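Rimel, 12/12/22: The church of Our Lady in Rimel has closed its main door for the restoration of the altar, after a short evening prayer attended by 237 people. The door is expected to open again in August, in time for the annual procession to the chapel on the hill.

The statue of Our Lady was carried from the altar to the parish hall at the end of the prayer. Twelve members of the choir walked in front of it with candles, and the bells rang until the statue was inside. It will stay in the hall during the works, and the daily Mass will be held there too.

"It is a sad evening, but also a happy one," said Rosimeire Fagundes, who leads the choir. "My mother was married in front of this altar. We want our grandchildren to see it in good condition."
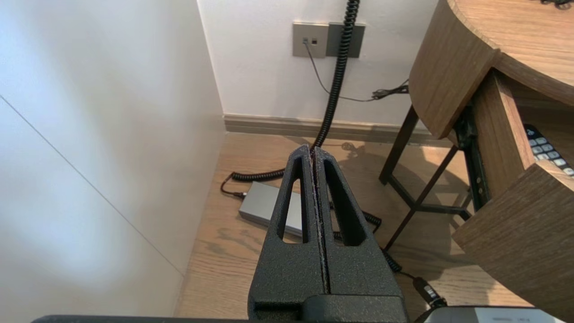

The parish hall is smaller than the church and can receive only 100 persons sitting. For this reason the Sunday Mass will be celebrated two times, at 8 and at 10:30 in the morning. Families who come with small children are asked to use the second one. A pale wood floor meeting white walls, with a gray-brown baseboard, makes a plain room compared with the painted ceiling that people in Rimel are used to, and the parish asks those who wish to bring flowers to choose simple ones. Candles can be lit only at the side entrance of the hall.

The altar was made in 1567 and is the oldest part of the church. Its last restoration was 362 months ago, according to the parish book — a little more than thirty years. Since then the gold on the upper part has become dark, and two of the small columns have moved from their place. The work was given to the Cordeiro workshop, which has already repaired the pulpit and the confessional of the same church.

Raíssa Honorato, the restorer responsible for the work, explained that the altar will be cleaned first and taken apart only where it is necessary. "We will not make it look new," she said. "The people who pray here know every mark on it, and they would notice."

Visitors who want to see the works can enter by the small door on Giro street on the first Saturday morning of each month, in groups of ten. Names must be given to the parish office in advance, by telephone or in person. The office is open from 9 to 12 and does not take names by letter.
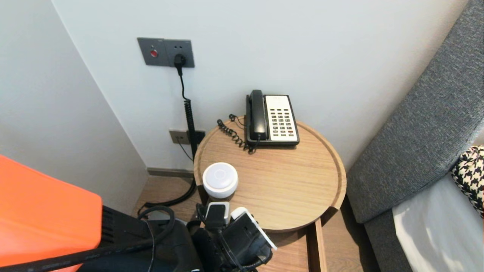 Christmas celebrations

The Christmas Eve Mass will be in the parish hall at 9 in the evening. For those who do not find a seat inside, loudspeakers will be placed in the yard. The nativity scene, which normally stands beside the altar, will this year be under the porch of the church and can be visited until Epiphany. The children's choir will sing there after the Mass, if it does not rain.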